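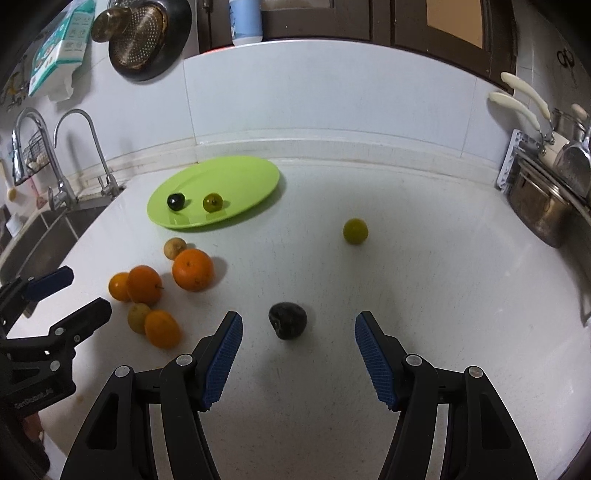

In September my kitchen always has too much fruit. The oranges are not even in season where I live now, but I buy them anyway, because I grew up in a house where a kitchen without oranges was considered a kitchen of sick people. My mother said this, and her mother also.

I moved to Plordale two years ago, and for the first months I kept all the fruit in the refrigerator, as my neighbors do. The oranges became hard and they had no smell. Then my aunt, Conceição Neves, came to stay with us for 8 days and she took everything out. She put it directly on the counter, without a bowl, and told me that fruit must see the room. I don't know if this is a real saying or if she made it at that moment. But I continued like this.

Now I do the sorting in the morning, before I make coffee. The oranges stay together on the left side. The small green fruits I keep apart from them, and the ones I want to eat first go on the green plate. The plate is oval and quite flat, so it is good for two or three pieces and not more. It came from my old apartment and it is the last one of its set. The others broke in the move, in a box on which I wrote "FRAGILE" in three languages.

The dark wrinkled fruits are my favorite problem. When the skin of a passion fruit is smooth, it looks beautiful in the store, and at home it is sour like a punishment. One must wait until it is wrinkled. A plum is the opposite, when a plum is wrinkled you have waited too much, and you should cook it the same evening with a little sugar and a piece of orange peel. My husband can't tell which ones are for waiting and which ones are for cooking, and he threw away seven good passion fruits last year. I found them in the trash under the newspaper. We discussed it for a long time.

For the oranges I have only one rule, to turn them. If an orange sits on the same side for a week, it gets a soft spot underneath and you will not see it until your thumb goes in. I also don't wash them before, only when I am going to peel them. If they are wet when they go on the counter, the spots come faster. The small ones with thin skin I eat first, the big ones can wait, and they are better for juice in my opinion.

Somebody asked me in the comments about fruit flies. Yes, we have them, mostly when it is warm. I put a little vinegar in a glass with one drop of dish soap, next to the sink, and I change it every second day. It doesn't catch all of them.

Next time I want to write about the marmalade of my aunt. She sent me the recipe by phone but she didn't say any quantities, only "enough", so I have to try it first.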